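Clokard and Rosalie Ruchti team up for a new vinyl figure

We're so happy to finally share this one! Clokard is releasing Mesdale, the first vinyl figure by illustrator Rosalie Ruchti, this October. He's a grumpy little lighthouse keeper with a gull asleep on his hat.
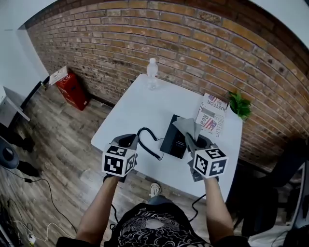

Mesdale comes in two colors, Fog and Harbor, and stands five inches tall. Sculptor Benedikt Holzer turned Rosalie's sketches into 3D — and kept the wonky boots, which we love. 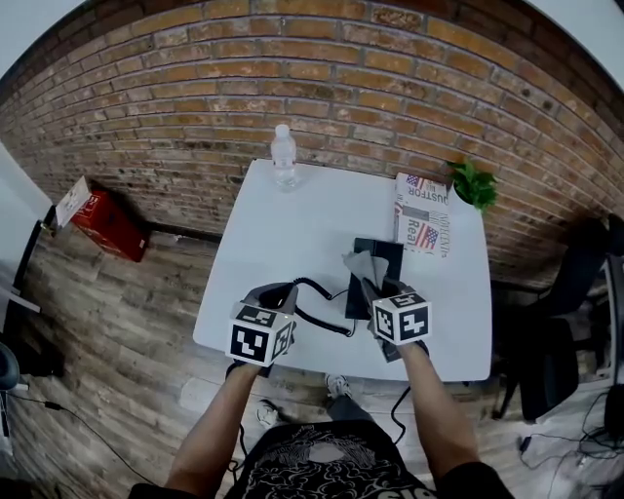
Pre-orders open at 3 p.m. in the Clokard online store, priced at $34 each.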